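J'ai fini par réécouter le deuxième album de Trernero en entier, dans l'ordre, sans rien faire d'autre à côté. Je ne l'avais pas fait depuis sa sortie. J'avais gardé trois morceaux dans une liste de lecture et j'avais oublié le reste, y compris la longue plage instrumentale qui ferme la face A et que je sautais toujours à l'époque.

Pour ceux qui ne suivent pas : Trernero est un rappeur, signé chez Grostex depuis ses débuts, et son single « Nernitz » passe encore à la radio le soir. L'album s'appelle *Pascual*, du nom de la rue où il a grandi. Il dure 40 minutes, ce qui est court pour du rap de cette période, où les disques en comptaient souvent le double avec des interludes dont on se serait passé.

La première édition vinyle a été tirée à 2 909 exemplaires. Le chiffre est imprimé au dos de la pochette. Le mien vient d'un vide-grenier, je l'ai payé 30 euros et la face B saute au début du deuxième titre. J'ai nettoyé le disque deux fois, à l'eau déminéralisée puis avec un produit du commerce, et ça saute toujours au même endroit. C'est une rayure, donc je lève le bras et je le repose un peu plus loin.

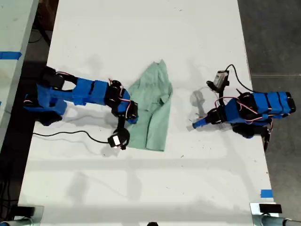 *Par Consolacion Dagdag, le 7 janvier 2023*

Le son d'abord. La batterie est très en avant, sèche, presque sans réverbération. Les basses sont plus rondes sur le vinyle que sur la version numérique, où elles ont été remontées au point d'écraser un peu la voix. Sur « Nernitz », la différence s'entend dès l'entrée du refrain. Je préfère le vinyle pour ce morceau et le numérique pour « Troisième palier », où l'on comprend mieux les chœurs.

Les textes ont bien tenu. Trernero écrit des couplets longs et il parle de choses précises : le prix d'un abonnement de bus, un ascenseur, une tante qui repasse en regardant le journal télévisé. Il y a deux titres que je trouve faibles. « Monnaie » répète la même idée pendant quatre minutes, et le morceau avec le chanteur invité sonne comme une demande du label. Je n'ai aucune information là-dessus, c'est une impression d'auditrice.

L'ordre des titres m'a paru meilleur qu'avant. Le single arrive en cinquième position, après quatre morceaux assez lents, et il fait beaucoup plus d'effet à cette place que tout seul. La plage instrumentale que je sautais reprend la boucle de l'ouverture à une vitesse plus basse. Je ne l'avais jamais remarqué. Il faut dire que je l'écoutais surtout dans le train, avec des écouteurs médiocres.

Un mot sur le livret. Les paroles sont complètes, sauf pour le dernier titre, où il manque le deuxième couplet. J'ai essayé de le transcrire à l'oreille et il me reste deux vers que je n'arrive pas à comprendre, vers la fin, quand la voix est doublée. Si quelqu'un a le livret de la réédition, je veux bien savoir si le couplet y figure.

Cette réédition se trouve à 28 euros chez les disquaires, en double vinyle, avec trois versions de scène en plus. J'en ai entendu une en boutique, celle de « Nernitz », jouée avec un vrai bassiste. Elle est plus lente que l'originale et le public chante par-dessus le dernier refrain. Je n'ai pas acheté le disque ce jour-là, j'en avais déjà deux autres sous le bras.

En février, je ferai la même chose avec le premier album, que je connais beaucoup moins bien. Je ne l'ai qu'en CD, et il faut d'abord que je retrouve le boîtier.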